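Cukent Everyday Tee, heavyweight cotton, black and six other colors

Back in stock as of February. All sizes except XS in moss, which is coming, no date yet.

Our plain tee. Same cut we've sold from the Prislow shop since we opened, new fabric weight. Thicker than the old one. Doesn't go see-through in the white, which was the main complaint, fair enough.

Quick specs
Fabric: 100% cotton, combed, 200 gsm
Fit: regular, straight through the body
Neck: ribbed crew, double stitched
Hem: double stitched
Label: printed inside the neck, no tag
Colors: black, white, ash, navy, moss, rust, sand
Sizes: XS to 3XL
Style no.: 328
Weight per shirt: depends on size, don't ask us to quote it for shipping, the cart does that

Fit notes
True to size if you wear a regular fit. Between sizes, go up. Sleeves end mid bicep on most people. Body is an inch longer than the old version, so it stays tucked in when you bend over. If you liked the old shorter length, there are a few left on the clearance page, mostly small and 2XL.

Petronella Nel, who cuts our patterns, widened the shoulder a little on the 2XL and 3XL. Those two were pulling across the back. If you bought a 2XL before and sized up to get room, try your normal size this time.

Shrinkage
Fabric is pre-washed before cutting. Still expect a little in length the first time it goes through a hot dryer. After that it stays put. Line dry and you'll hardly notice any.

Washing
Wash at 30 C (cold or cool setting on most US machines). Inside out. Darks with darks, especially the first few washes, the black and the navy will bleed a bit onto anything pale. Mild detergent. No bleach, not even on the white, it goes yellow at the seams.

Tumble dry low or hang it. Iron on medium if you have to. If your shirt has a print on it, iron the inside only, never straight on the print. Same goes for steamers held too close.

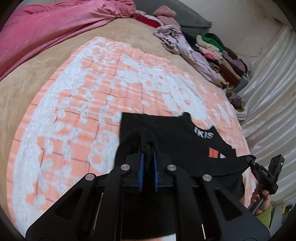
Fold it, don't hang it, if you can spare the drawer. Heavy cotton on a thin hanger gets those little bumps at the shoulder and they take a wash to come out. Wide hangers are OK.

Custom printing
We print to order. Screen print for 6 shirts and up, heat transfer for anything less. One color or several, front, back, sleeve. Send a vector file if you have one, a big clean PNG if you don't. Phone photos of a napkin drawing, we can work from those but theres a redraw fee and it adds a few days.

Neck prints: keep letters thick. Thin script fills in on this fabric. White ink on black gets an extra pass so it comes out solid, that's included in the price.

We'll email a proof. Nothing gets printed till you reply to it. Check spelling on the proof please, we print what you approved.

Ordering
Pick color, then size, then add to cart. Mixed sizes in one order fine. Mixed colors fine too, for custom jobs as long as the ink color stays the same.

Orders in by 2 pm ship same day if plain. Printed orders take longer, current wait is shown at checkout and it's more accurate than anything we could write here.

Team and school orders over 30 shirts, use the bulk form, it pulls in the discount on its own. Don't put a bulk order through the normal cart, we have to cancel and redo it and you wait on the refund.

Returns
Plain shirts: unworn, unwashed, send back within 30 days. Exchange or refund, your pick. Printed shirts can't come back unless we messed up the print or sent the wrong size. If we did, send a picture with your order number and we'll redo it.

Try it on before you wash it!! Most of the returns we turn down are shirts that were washed first.

Goes with
Bridell long sleeve, same fabric, cuffed
Krasniqi pocket tee, lighter cotton, boxier, better for hot weather
Cukent crew sweat, brushed inside, runs large

Common questions

Is it the same black as the old one?
Slightly deeper. If your matching a set, reorder the whole set.

Do you do kids sizes?
Not in this weight. The Krasniqi comes in youth M and L.

Can I add a print to a shirt I already bought?
Only if it's unwashed and it's ours. Use the print-only form and mail it in.

Tall sizes?
Looking at it for next winter. Sign up for stock alerts on the size chart page.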